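Subject: Re: [bench-ops] What is left for the operator when the tables run alone
From: Jasmina Popescu
To: bench-ops list

Kiran Bansal wrote:
> We start with unattended runs at Prajapati in August, two tables
> first, then all of them. My manager tells the team that nothing
> will change except that it becomes easier. The team does not
> believe him and I am not sure that I do. You at Ukiment are
> ahead of us with this. Could somebody write how it went for the
> people? I don't need the success rates, I can read these in
> the slides. I want to know what my colleagues will do at ten
> in the morning.

Hello Kiran, hello all,

I will try to answer. I write for the day shift only, the evening shift had another experience and I hope one of them will write too. Please excuse the length. I have put headings so you can skip.

How it was before

Until last spring each of us had one kitchen table and drove the arm by hand. You received the task from Jorketti on the small screen, for instance "put the strawberry in the colander", you did it with the controllers, you pressed the pedal, you arranged the objects again and took the next one. On a good week I made 299 recordings which passed the check. It was tiring for the shoulders, but I must say I liked it. You became good at it. There were colleagues who could lift the mug by the handle at the first try and everybody knew who they were.

Arranging the table was in that time the small part of the job. You did it while you were talking with your neighbor. The task sheet said only "mixed kitchen, oven to the side", and the rest was your taste. One of us always laid the ketchup across the plate, I liked to have the strawberry close to the cup and the orange slice down by the mug. Small things like the white figure that sits on the toaster oven came onto the table and stayed for weeks, and no rule said anything about it.
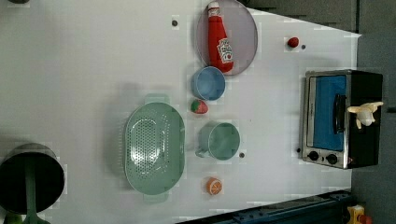
How it is now

Now the arm works from the trained policy and one person has three tables. You don't drive. You arrange, you start the run, you watch, you stop it if it goes wrong, you write down why it went wrong, and you arrange again. So what was the small part is now nearly everything.

You ask about ten in the morning. At ten in the morning your colleague will stand between table two and table three with a tablet. On table two the arm will be trying for the fourth time to take a tomato. On table three the run will have ended and the tablet will be asking her for a reason code. Table one will be waiting for her. She will not sit down much. Please order good floor mats before August, we ordered them after.

Three things surprised us and I describe them in the order of how much people complained.

First, the waiting. When you drive the arm yourself you never see it as slow. When you only watch, it is very slow. The head gets tired in a different way than before, more like after a long drive on a straight road. We asked for a change of duty after every hour and we got a pause of 30 minutes at a desk, where you do the written part. This helped more than any other thing and it cost the company very little. Ask for it at the beginning, it's difficult to ask for it later when the plan is already made around you.

Second, the reason codes. Jorketti came with a list of codes made by people who sit on another floor. "Grasp failure" was the most used one and it said nothing. Did the finger slip on the cap? Did it close beside the strawberry? Did the cable touch the plate? We began to write in the comment field, in our own words, and after two months there were 505 comments. Then somebody from the training group read them all in one weekend and came down to talk to us. For me this was the real change. Before, we were hands. Now they ask us things. But it happened by luck, and I would want that in your place it is in the plan from the beginning, with hours for it.

Third, the arranging became strict. The arrangement sheet now says which object, which area, which direction. Some colleagues felt this as a loss and I understand them. It was the last place where you could have your own way.

The skill question

Two people left. One of them told me that he had learned something difficult in one year and then it was taken out of his hands by the same recordings he made. I have no good answer to this. All of us together gave 1,929 hours of driving to the first policy, and when I look at the arm going to the colander I sometimes recognize the way a certain colleague was approaching it, a little from the side. She finds it funny. He did not.

Driving is not finished completely. When a policy is bad at one thing we still record for it, and for this they call the people who were best. But it is some mornings in a month, and if you do it rarely you become worse. We asked that everybody gets at least one driving morning, also the new ones who never did it before. My opinion is that a person who has driven the arm sees a problem earlier when she only watches. I can't prove it to you with numbers. I see it when I train the new colleagues: the ones who drove put their finger on the stop button already when the fingers come down at a wrong angle. The others wait until something is on the floor.

What you look at all day

For those on the list from Cundovent who asked me in private how crowded it is on the table: it's not a clean robot cell like in the brochure. The arm comes in low over a table full of toy food and dishes, the cables make loops around the gripper and the camera, and behind this there can be exactly the object you need to see. In a moment like the one below I can see the blue light of the camera and both strawberries without moving my feet, but for the green plate and the orange piece I would have to lean. Now think of this on three tables. We changed the place where we stand four times before it was acceptable, and your safety person should be with you when you choose it. 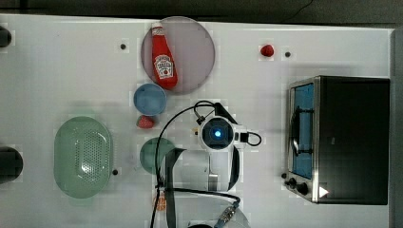

Kiran Bansal wrote, in a second mail to me which he allows me to quote:
> Thank you, but who decides then when a run is stopped? With us
> it is said that the operator can stop at any time, and in the
> same meeting it is said that stopped runs will be counted per
> person. My colleagues heard the second sentence much louder.

Yes, we had the same. In the first month the stops were counted per person and shown on the screen near the door. What happened is what you expect. People let the arm push the bottle around for minutes because they did not want to be the one with the most stops. We lost a mug and a gripper finger in this way. Then our shift lead wrote a short rule, I translate it here in my words: the operator stops when she wants, the stop is recorded for the table and the policy, the name is kept only for the hours worked. The screen near the door now shows the lunch menu and the fire drill.

If you can get only one thing written on paper before August, I would take this one. The mats you can still order later.

About the pay, because two people asked. With us the bonus was for accepted recordings, so with the new work it would have gone to zero. It was put into the base pay, at the average of the last half year. The fast drivers lost a little with this and the slow ones won a little. There was one loud meeting. I don't know if it is the best solution and I would like to hear from other sites how they did it.

Also one practical question from my side to the list. Does anybody have a good way to hand over three tables at the shift change while the runs are going? We do it now by talking and pointing, and the evening shift says that we talk too fast. They may be right.

Kiran, if you wish, come and spend one day with us. You would have to stand.

With kind regards,
Jasmina Popescu
Day shift, kitchen tables, Ukiment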